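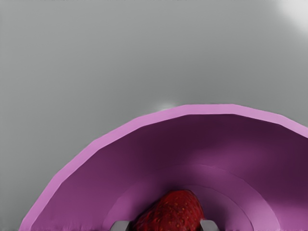
밀착취재 얘기부터. 3월에 Gurkby 시장 후보 버스에 6일 탔음. 타기 전 내 메모에 "말만 번지르르, 속 없음"이라고 적어둠. 내릴 때는 그 메모 줄 그어버림. 근데 그게 문제일 수도 있다는 게 오늘 얘기. 화면의 저 분홍보라색 그릇처럼, 위에서 바짝 붙어서 보면 안쪽은 잘 보이는데 아래쪽은 안 보임. 버스 안이 딱 그랬음. (여기서 잠깐 쉬고 물 한모금)

버스에서 본 것. 후보가 연설문 직접 고침. 보좌관한테 화 안 냄. 휴게소에서 기사님 커피 먼저 챙김. 이런 건 다 기사에 쓰고 싶어짐. 썼음. 독자 반응 좋았음. 댓글 900개, 대부분 "다시 봤다"는 얘기.

못 본 것: Plirimura 강변 재개발 표결 기록. 의원 시절 27번 표결 중에 한 번도 설명자료 낸 적 없음. 이건 버스 안에서는 절대 안 나옴. 시의회 회의록 뒤져야 나옴. 나는 버스 내리고 나서야 찾아봄. 순서가 거꾸로 됬음.

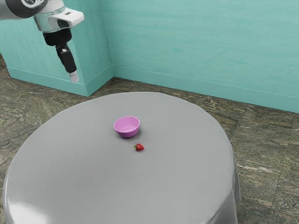

그래서 회의록 먼저, 동행은 나중. 우리 데스크는 이제 이 순서로 감. 동행 신청서에 후보 표결 요약 한 장 안 붙어 있으면 승인 안 함. 귀찮다는 불만 많음. 나도 마감날엔 귀찮음.

상대 후보 쪽도 짚고. 그쪽 캠프는 기자를 아예 안 태움. 당연히 기사가 차갑게 나감. 현직이니까 안 태워도 이긴다고 본 듯 (이건 내 추측이라고 꼭 말할 것). Bunska 토론회에서 처음으로 밀렸는데 그때까지 우리 지면엔 "무난한 우세"만 실렸음. 얕본 건 상대 캠프만이 아님. 우리도 같이 얕봄.

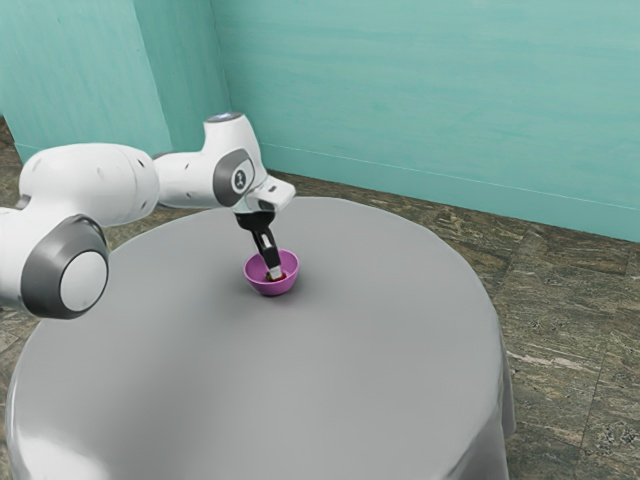 회색 천 덮은 둥근 테이블, 흰 로봇 팔, 작은 분홍보라색 그릇

숫자 하나만. 토론회장 좌석 200석. 만석이라고 썼는데 뒤쪽은 캠프 사람들이 채운 거였음. 정정 냄. 정정문이 원래 기사보다 많이 읽힘, 씁쓸. → 이 부분 길게 하지 말기, 지난번에 여기서 시간 다 씀
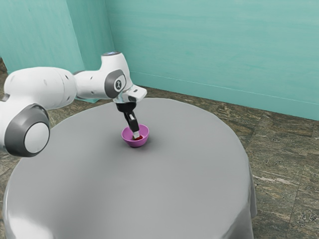
Stojanovska 거리 상인들 인터뷰로 넘어가서. 버스에서 내린 다음 날 갔음. 후보 인상 물어보면 다들 짧게 대답하는데 주차구역 물어보면 한참 얘기함. 후보 홍보물엔 주차의 주자도 없음. 캠프가 골라준 사람만 만나면, 저기 테이블 가운데 그릇에 들어간 검은 집게처럼 한 군데만 집게 됨. 천 덮인 나머지 자리는 건드리지도 않음. 상인 인터뷰는 기사 맨 끝 두 단락으로 밀렸고 그마저 온라인판에서는 잘렸음.

질문 나올 만한 거
- 동행취재 하지 말라는 거냐 → 아님. 하되 비용은 회사가 냄. 밥값도.
- 인상 바뀐 거 기사에 써도 되냐 → 됨. 단 뭘 보고 바꼈는지 같이 쓸 것. 표결 기록도 옆에.
- 결과 맞혔냐 → 틀림. 나도 틀렸고 옆자리도 틀렸음.

시간 남으면 정정문 초안 읽어주기. 모자라면 상인 얘기 줄이고 바로 질문 받기. 회의록 찾는 법 유인물은 문 옆 탁자에 둠.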